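Laundry corner tips, and which ones I'd skip

I have read a lot of laundry advice over the years and tried most of it. Half of it is there to sell you a jar. My old Haldane washer has outlived three sets of matching containers from Dudel, and it never cared what the detergent was kept in. What follows is the short list I still use.

Shelves first. Every storage guide tells you to fill the wall. I don't buy it. A shelf with gaps on it gets wiped, and a packed one gets left until something leaks. Keep the heavy boxes low or in the middle and leave the top for things you touch twice a year. If you need a step stool to get at the stain remover, you won't use the stain remover.

Leave floor space too. You want to be able to open the washer door all the way and still put a basket down next to it. Fleltedine sells a rolling sorter with three bags that is supposed to fix all this. I had one. It blocked the door, and I ended up using one bag.

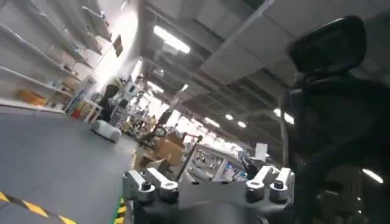
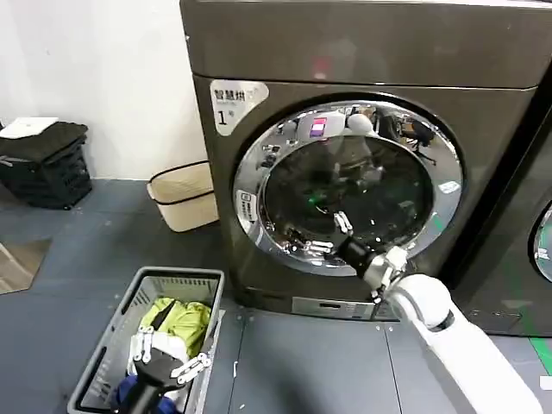 Shelves with room to spare in the first picture, and in the second a basket set down by the washer.

A plastic basket with holes in the sides beats the pretty fabric kind. Damp towels get some air, and you can rinse the thing out in the tub. Don't heap it over the rim. Whatever slides off ends up behind the machine, and you'll meet it again in October.

Sorting: I was told for years that everything has to go in by color. With old, faded stuff on cold, I doubt it matters much. New dark blue anything is another story – wash it alone the first couple of times, or at least away from the whites. I have a pale gray pillowcase that used to be white.

Detergent. The cap is bigger than the dose, and I don't think that's an accident. I use under half of what the lines suggest and my clothes come out the same. If your towels feel stiff, try less soap before you go buying softener. The Virnov booster tablets promise whiter shirts in 15 minutes. Mine looked exactly as they had before.

Front loaders need a little care around the door. Wipe the rubber seal and the inside of the glass after the last load, then leave the door open a crack. If you have small kids or a cat, keep the room shut while you do that. Check the fold of the seal for coins and hair ties.

Spin speed – I stick with 1000 for nearly everything. Faster saves some drying time and gives it all back in ironing.

Once a month I run the drum empty on hot. Some people swear by vinegar for this. I've done it with and without and couldn't tell you which was which.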